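Let the Kids Have the Table

My sister-in-law Vesela thinks I've lost my mind about the dining table. She came by on a Wednesday, around five, looked at the toys spread from one end to the other and asked where we were planning to eat. I said right there, same as always, we'd just push things over. She gave me the look.

So let me make my case. I grew up in a house where toys lived in one room and food lived in another, and the border was patrolled. My mother, Nataša Berisha, ran a tight ship, and I love her, but I remember standing in the kitchen doorway for what felt like hours, wanting to be where the steam and the talking were. There was nothing for me to do in there except be in the way. I'd get sent back to my room with a cracker.

My own two get the big table. I put down a cloth I don't care about, they haul out whatever they're into that week, and I cook ten feet away. Lately it's all restaurant. They open, they close, they have very strict rules about who may order what (I once waited most of an evening for a dumpling and was told the kitchen was out). And the thing that really got them going was a steamer basket, the kind with the slatted rack in the bottom and a round lid. Buns go in, the lid goes on, and suddenly there's a reason to wait and peek and argue!
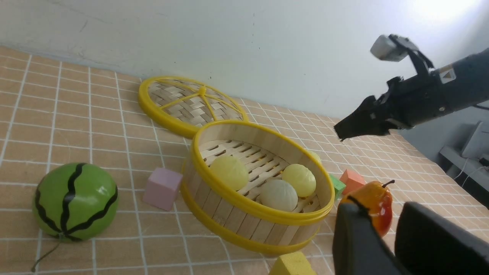
Do you need a proper play kitchen for this kind of game? A basket with a lid and something round to put in it will carry it for months. Foam blocks can be whatever else is on the menu.

I say that as someone who bought the play kitchen. It was a Tudley, it had knobs that clicked, and it took me an entire evening and a fair amount of swearing to put together. They loved it for nearly a week. Then it became the place where socks went. The trouble, I think, is that an oven that looks exactly like an oven can only be an oven, and a block will be cheese on Monday if you ask it nicely.

Vesela's other complaint is the mess, and okay, she has a point there. I have stepped on things. I have set a hot dish down on a block. But we clear one half before supper and leave the other half standing, and the restaurant opens again in the morning right where it left off – which buys me a whole cup of coffee, sitting down.

She's coming again next week. The kids have already told her she needs a reservation.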